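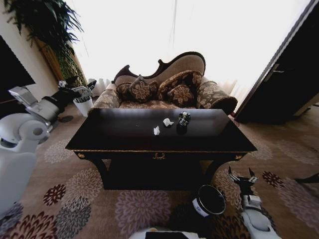 Figure 1. Sitting room, coffee table and sofa.

Course 401, Care of Furnished Rooms
Handout 4: The Sitting Room

Read this before the Saturday practical. Bring two dry cotton cloths, a soft brush and a waste bag. Polish will be issued in the room, so leave your own at home.

What the session covers
Clearing small litter from a polished table, dusting metal mounts, setting cushions, and handling empty drink bottles. Vacuuming the carpet is in Handout 5. Sheer curtains are in Handout 7.

Clearing the tabletop
Start with the table, even if the floor looks worse. Dark glossy wood shows every crumb and every smear, and guests look at it first.

Pick up crumpled paper and tissue by hand. Do not sweep it off with the cloth. Grit caught under a tissue will leave a fine scratch when it is dragged, and scratches on a near-black top can be seen from the doorway.

Separate what is trash from what is not. In Figure 1 the two white scraps go in the bag. The small black-and-white object does not. Anything that could be a figurine or a toy is treated as belonging to the household. Lift it, wipe under it, and put it back where it was. If it has no obvious place, leave it on the table and write it on the room sheet.

Wiping and dusting
Fold the first cloth in four and wipe with the length of the table, one pass per fold. Turn to a clean face when the cloth drags. Use the second cloth for the final pass.

Brass corner mounts and gilded ornaments are dusted with the brush only. Polish collects around the edges of a mount and dries white, and it will dull gilding over time. Curved legs are wiped from the top down. Get low enough to see the inside faces, where dust stays the longest.

A note on style. Tables with gilt or brass fittings and carved sofas to go with them are sold new as well as old. The Domański catalog of 1908 is in the reading folder for comparison. You are not asked to date the furniture, and you should clean a reproduction the same way you would clean an original.

Sofa and cushions
Brush the carved wood before touching the upholstery, so that the dust falls on fabric you have not done yet. Bolster arms are brushed toward the end and never beaten.

Take the cushions off, brush the seat, and put them back in the arrangement you found. For the sofa in Figure 1 that means one cushion on the left half, one upright on the right half, and the smaller one in front of it. Check tassels for loose threads. Do not cut a loose thread, just report it.

Empty bottles
Clear plastic bottles are easy to miss against a pale wall or carpet. Look beside the sofa and under the table. Hold the bottle by the middle and check the cap before you tilt it. A bottle that looks empty can still hold enough water to mark a polished top, so carry it around the table and not over it.

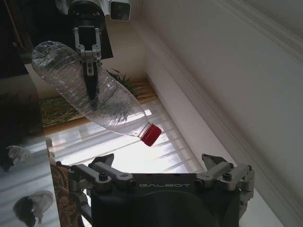 Sorting and bagging
Paper scraps and used tissue go in the waste bag. Bottles go in the Kotico bin by the door. Leave the cap screwed on. A bottle that is already creased can be pressed flatter with the cap loosened, then closed again, but do this over the bin.

Change the bag when the room is finished, even if it is half empty.

Room sheet
Fill in one sheet per pair. List any object you moved, any loose trim, and any mark on the wood that was there when you came in. The sheets are in the Varkeo binder.

For next time
Read Handout 5 and the first section of the Cestisow carpet guide. Be ready to explain how you would vacuum a patterned carpet under a table without knocking the legs.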